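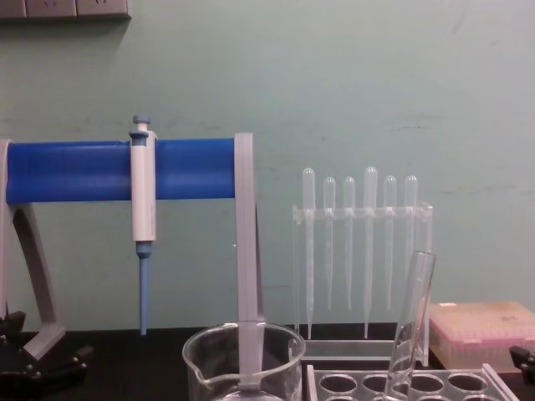 La estabilidad de un organizador de sobremesa depende de la posición de los apoyos respecto a la vertical del centro de gravedad, y en segundo lugar de la masa. En los modelos de cajón inferior la base es un rectángulo cerrado y el polígono de apoyo coincide casi con la planta. En los soportes de patas ocurre otra cosa: una barra horizontal azul sostenida por una estructura gris, con una pata curva que baja en arco y termina en un pie plano, obliga a estudiar por separado el contacto de cada pie con la superficie. El polígono se obtiene uniendo los puntos de contacto exteriores, incluso cuando entre ellos no hay material. Todo lo que sigue se aplica a organizadores domésticos de encimera (cápsulas, especias, tazas, utensilios) y presupone lo visto en el tema anterior sobre chapa y varilla.

1. Vuelco con el cajón abierto

Es el caso desfavorable. Se toma como eje de giro la línea que une los apoyos delanteros. Sean:
M: masa del cuerpo más la del aparato colocado encima
a: distancia horizontal del centro de gravedad de ese conjunto al eje, hacia atrás
m: masa del cajón con su contenido
b: distancia horizontal del centro de gravedad del cajón al eje, hacia delante, en extracción máxima

Condición de equilibrio: M · a > m · b

Si el cajón no sale lo bastante para que b sea positivo, no hay momento de vuelco propio y basta comprobar el empuje del usuario. En el ejercicio de clase se pide además repetir el cálculo sin aparato encima. Varios grupos lo omitieron el curso pasado. El cuerpo vacío es el estado en que la pieza llega a la cocina, y con varilla fina la desigualdad deja de cumplirse muy pronto.

Caso Himstead. Cajón con carga de 2 kg, retranqueo de los apoyos delanteros de 13 mm respecto al frente. El retranqueo se suma a b y se resta de a, por lo que penaliza en ambos lados de la desigualdad. Desplazar los tacos hasta el frente resuelve el caso sin añadir masa.

2. Guías y topes

La guía de varilla sobre varilla es barata y ruidosa. El desgaste aparece primero en el recubrimiento — normalmente en la cara inferior del perfil móvil — y después en la soldadura del tope. El ensayo de la asignatura son 2.000 ciclos de apertura y cierre con carga nominal, con inspección al inicio y al final. Se anota:
holgura lateral en posición cerrada
fuerza de arranque
estado del recubrimiento en la zona de roce
deformación permanente del tope

La holgura se mide siempre en el mismo punto. El modelo Skodarar lleva el tope doblado de la propia varilla; el Berider, soldado. Se comparan en la práctica 2, con la plantilla que preparó Fouzia Bugti. 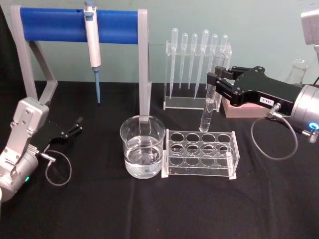 Página modificada por última vez: julio, 17:40 h — S. Ginting

3. Apoyos y superficie

Un taco blando aumenta el rozamiento y reduce la rigidez del apoyo. Con cargas altas el taco trasero se comprime más que el delantero si el aparato está retrasado, y el conjunto queda inclinado hacia atrás. La inclinación favorece el equilibrio frente al vuelco delantero, pero tiende a cerrar el cajón solo; debe constar en la ficha.

Para la planitud se apoya la pieza sobre mármol de referencia y se pasa la galga por cada apoyo. No se admite corregir el balanceo doblando la estructura a mano antes de medir.

4. Redacción de la ficha de producto

La ficha indicará carga máxima del cajón, carga máxima de la bandeja superior, dimensiones exteriores con el cajón cerrado y abierto, y acabado. La capacidad en unidades («30 cápsulas») solo es válida si se cita el formato del envase. Los adjetivos de estilo van al texto comercial, que corrige Amos Benavides y no puntúa en esta parte.

Para el modelo Rizvi se entregará la ficha completa y el cálculo del apartado 1 en los dos estados, con y sin aparato. Dudas sobre unidades y redondeo, a Shazia Sethi. Las galgas se recogen en el armario del fondo y se devuelven limpias.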